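Bench Rules for Two-Arm Stations: Gallery
Manville Workshop, Fimero
Compiled by Tuva Solberg
Last revised 20 July 2025

These are the house rules for the two-arm tabletop stations at our Manville workshop, set out alongside the work they apply to. The written procedure is the Grakano Bench Manual, and where this page and the manual differ, the manual is what counts. Most operators find the short version easier to keep in their heads during a shift.

The rules apply to anyone running a station, including visitors and people on loan from the Lam office. They cover light household objects only. Anything with a blade, a liquid inside, or a weight over 300 grams goes through a separate sign-off.

Before power-on

Walk around the station once before switching anything on. Look under the table as well as on top of it. Bags and chair legs have a way of ending up against the power supply.

Press each emergency stop and release it again. Do this at the start of every shift, even if the last operator says it was done. Write your initials on the station sheet afterward.

Check that the arms can make their full reach without touching the monitor stand. If the stand has been moved, put it back on its floor marks.

Objects on the table

Set out only what the task sheet lists. If a task calls for a cup and a plate, those go out first, and the smaller items are placed after them. Spare objects stay in the bin under the bench.

Cups are plastic. We stopped using glass and ceramic at the two-arm stations after a mug was chipped by a finger closing at full speed. Plates follow the same rule where a plastic one is available.

Small packages and cards should lie flat at the start. An operator who wants one standing on edge has to note it in the log, as it changes how the grippers approach.

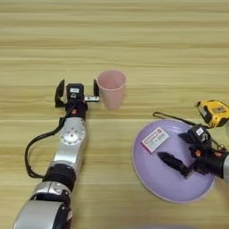
Cables need the same attention as the objects. A cable running along the outside of an arm should have enough slack for the wrist to turn all the way in both directions, and it should never pass under a gripper. If a loop catches on anything during the slow check, stop and re-route it before going further. Tape is fine for the day. A proper clip goes on before the next shift.

Straps and cords on the objects themselves count as cables for this purpose. Lay them out to the side, away from the place where the fingers will close.

Sharing the space

With two arms over one table, each arm has its own side and there is a shared area between them. One arm works in the shared area at a time. The other waits with its gripper open or goes back to its start position.

A handover from one arm to the other is the exception. Handovers run at 20 percent speed until the operator has completed 3 clean passes in a row. After that the speed can go up in steps, with the shift lead present.

Hands stay off the table while either arm is enabled. If something falls over, pause both arms, wait for the status light to change, then reach in. Pausing only the nearer arm is the mistake we see most often with new operators, and it is the one that gets written up.

Grippers

Open the jaws fully before the first approach of a run. Look at both fingers for worn edges or grit. Wipe them with a dry cloth, no solvent.

Labels on the wrist modules must stay readable. Do not cover them with tape or stickers. If one is peeling, report it and a replacement will be printed.

Ending a run

Return both arms to the start position before cutting power. An unpowered arm left stretched over the table can sag, and it may come down on whatever is under it.

Put the objects back in the bin and wipe the tabletop. Log the run number, any stops, and anything you had to re-route or re-place. "No issues" is an acceptable entry if there were none.

Changes coming

The speed steps for handovers are under review and the new table will be posted in August. Until then the figures on this page stand. Questions and corrections go to Tuva Solberg at the Manville front desk, or in the red folder at station 2.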